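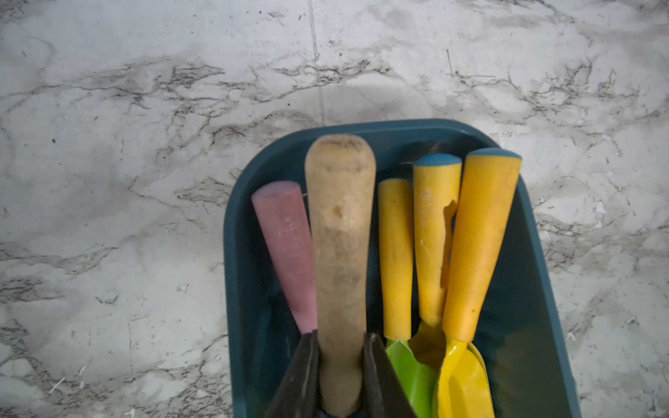
자주 묻는 질문

안녕하세요, 클루토테티(Clutotetti) 미니어처 가게입니다. 저희 가게를 찾아 주셔서 진심으로 감사드려요. 작은 집과 작은 가구를 좋아하는 분들이 이렇게 많다는 걸 문의함을 열 때마다 새삼 느낍니다. 같은 질문을 여러 분이 주시는 경우가 많아서 한자리에 모아 보았어요. 조금 길지만 차 한잔 옆에 두시고 천천히 읽어 주세요. 찾으시는 내용이 없으면 맨 아래 안내를 보시고 편하게 글 남겨 주시면 됩니다.

최종 수정: 2023년 1월 5일

상품에 관한 질문

신드소프(Sindthorpe) 저택 세트에는 무엇이 들어 있나요?

기본 세트에는 저택 본체와 지붕, 계단, 창틀, 문짝, 그리고 거실과 부엌 가구가 들어 있습니다. 부품은 모두 221개이고, 설명서 첫 장에 부품표가 있으니 조립 전에 한번 맞춰 보시면 좋아요. 침실 가구와 정원은 별도 상품입니다. 이 부분을 헷갈려 하시는 분이 꽤 계신데요, 상자 뒷면 사진이 정원까지 꾸민 모습이라 그런 것 같습니다. 다음 인쇄분부터는 상자에 안내 문구를 더 크게 넣기로 했어요.

축척이 어떻게 되나요? 집에 있는 다른 인형 가구와 같이 써도 될까요?

신드소프 시리즈는 전부 1:12 축척입니다. 인형의 집에서 가장 널리 쓰이는 크기라서 다른 곳에서 구입하신 1:12 가구도 대체로 잘 어울려요. 다만 같은 1:12라고 해도 만드는 곳마다 의자 높이나 식탁 높이가 조금씩 다르답니다. 딱 맞아떨어지길 바라신다면 상품 페이지에 적어 둔 치수를 자로 대 보시고 결정하시길 권해 드려요. 그린드빌(Grindville) 시리즈는 1:24이니 함께 놓으시면 가구가 절반 크기로 보입니다. 어떤 손님께서는 그린드빌 가구를 신드소프 저택의 아이 방에 '인형의 집 속 인형의 집'으로 꾸며 넣으셨던데, 저희도 그 사진을 보고 한참 감탄했어요!

그린드빌 시리즈는 무엇인가요?

작은 마을의 가게를 한 채씩 모으는 시리즈입니다. 현재 빵집, 우체국, 꽃집, 시계방이 나와 있고, 각각 따로 세워 두어도 되고 옆면의 홈을 맞춰 한 줄로 이어 붙여도 됩니다. 순서는 정해져 있지 않으니 마음에 드시는 대로 놓아 주세요. 꽃집은 차양이 앞으로 나와 있어서 장식장에 넣으실 분은 깊이를 꼭 확인해 주시고요.

쇼뱅(Chauvin) 인형 가족은 팔다리가 움직이나요?

네, 어깨와 팔꿈치, 고관절과 무릎이 움직이고 고개도 좌우로 돌아갑니다. 의자에 앉힐 수 있고 찻잔 손잡이를 손에 끼울 수도 있어요. 발목은 고정이라 혼자 서 있을 때는 동봉된 투명 받침대를 쓰시는 편이 안정적입니다. 할머니 인형만은 긴 치마 안에 지지대가 들어 있어서 받침대 없이도 잘 서 있답니다. 옷은 벗길 수 있지만 모자는 머리에 붙어 있으니 억지로 떼지 말아 주세요.

몇 살부터 가지고 놀 수 있나요?

쇼뱅 인형과 신드소프, 그린드빌 시리즈는 모두 14세 이상을 위한 수집용 상품입니다. 찻잔이나 문손잡이처럼 아주 작은 부품이 많아서 어린 동생이나 반려동물이 있는 댁에서는 손이 닿지 않는 곳에 보관해 주세요. 조카 선물로 고민하시는 분도 많으신데, 어린아이에게는 솔직히 권해 드리기 어렵습니다. 조금 더 클 때까지 기다려 주시면 그때 훨씬 즐겁게 만날 수 있을 거예요.

조립과 관리

조립에는 무엇이 필요한가요?

목공용 접착제, 고운 사포, 핀셋, 그리고 마스킹 테이프면 됩니다. 접착제는 세트에 들어 있지 않아요. 조명 키트를 함께 다실 분은 작은 십자드라이버도 준비해 주세요. 조명 배선은 벽지를 붙이기 전에 하셔야 합니다. 설명서에도 굵은 글씨로 적어 두었는데, 예쁜 벽지를 보면 먼저 붙이고 싶은 마음이 드는 게 당연하지요. 저희도 첫 견본을 만들 때 똑같은 실수를 했습니다.

조립하는 데 얼마나 걸리나요?

손이 얼마나 빠르신지, 도색까지 하실지에 따라 차이가 아주 커요. 그린드빌 가게 한 채는 주말 동안 완성하시는 분이 많고, 신드소프 저택은 몇 주에 걸쳐 조금씩 하신다는 분이 많습니다. 서두르지 마시고 접착제가 마르는 시간만큼은 넉넉히 잡아 주세요. 특히 계단은 하룻밤 두셨다가 다음 단계로 넘어가시는 게 좋습니다.

직접 색을 칠해도 되나요?

물론입니다! 본체는 칠이 되어 있지 않은 상태로 나가니 수성 아크릴 물감으로 마음껏 칠하실 수 있어요. 표면을 사포로 가볍게 다듬고 밑칠을 한 번 하신 다음 얇게 여러 번 올려 주세요. 한 번에 두껍게 바르시면 얇은 창틀이 휠 수 있습니다. 쇼뱅 인형의 얼굴은 이미 코팅이 되어 있어서 덧칠은 권하지 않아요.

먼지는 어떻게 닦나요?

부드러운 화장용 붓이 제일 좋습니다. 위층부터 아래층으로 쓸어내리시고, 가구 틈은 마른 면봉을 쓰시면 돼요. 물티슈는 벽지 가장자리를 들뜨게 하니 피해 주세요. 햇볕이 바로 드는 창가에 오래 두시면 벽지와 커튼 색이 바래니 자리도 한번 살펴봐 주시고요.

부품을 잃어버렸어요. 하나만 살 수 있나요?

네, 낱개로 구입하실 수 있습니다. 설명서의 부품 번호를 적어 문의해 주시면 재고를 확인해 드려요. 현재 낱개로 준비되는 부품은 37가지입니다. 목록에 없는 부품이라도 일단 물어봐 주세요. 견본을 해체하면서 남겨 둔 것이 서랍에 있는 경우가 있거든요. 처음부터 빠져 있던 부품은 물론 무료로 보내 드립니다.

주문과 배송

주문하면 언제 받을 수 있나요?

재고가 있는 상품은 결제 확인 후 영업일 기준 두 날 안에 발송합니다. 예약 상품은 상품 페이지에 적힌 입고 시기를 따르고요. 예약 상품과 일반 상품을 한 번에 주문하시면 모두 준비된 뒤 같이 나가니, 먼저 받고 싶은 것이 있으시면 주문을 따로 넣어 주세요.

포장은 튼튼한가요?

인형과 찻잔 세트는 하나씩 종이에 감싸고, 저택 상자는 겉상자를 한 번 더 씌워 보냅니다. 수집용 상자의 모서리까지 아끼시는 분이 많다는 걸 잘 알고 있어요. 그래도 겉상자에 눌린 자국이 조금 생기는 일까지는 막지 못하니 너그럽게 봐 주시면 감사하겠습니다.

교환이나 반품은 어떻게 하나요?

받으신 날부터 7일 안에 연락 주시면 됩니다. 조립이나 도색을 시작하신 상품은 단순 변심으로는 반품이 어렵습니다. 파손이나 불량이라면 이미 개봉하셨더라도 괜찮으니 해당 부분 사진과 주문 번호를 함께 보내 주세요.

한정판은 다시 나오나요?

신드소프 온실 한정판은 3,663개를 제작했고 상자 안쪽에 일련번호가 적혀 있습니다. 같은 구성으로는 재생산하지 않아요. 기다리셨던 분들께는 죄송한 마음입니다만, 일련번호를 믿고 구입해 주신 분들과의 약속이라 바꿀 수가 없네요. 대신 모양이 다른 새 온실을 준비하고 있고, 7월에 예약을 받을 예정입니다. 소식지를 신청해 두시면 예약 페이지가 열리는 날 메일로 알려 드려요.

선물 포장도 되나요?

주문서에서 선물 포장을 선택하시면 리본과 작은 카드를 넣어 드립니다. 카드 문구는 배송 메모가 아닌 '카드 내용' 칸에 적어 주세요. 저택 상자는 크기 때문에 포장지로 감싸지는 못하고 리본만 둘러 드립니다.

문의하기

로그인하신 뒤 '1:1 문의'에 글을 남겨 주시면 순서대로 답을 드립니다. 부품이나 조립에 관한 문의에는 사진을 한 장 붙여 주시면 저희가 훨씬 빨리 알아볼 수 있어요. 완성하신 작품 사진은 '우리 집 자랑' 게시판에서 언제나 기다리고 있습니다. 아직 벽지를 못 붙이신 집도 대환영이에요!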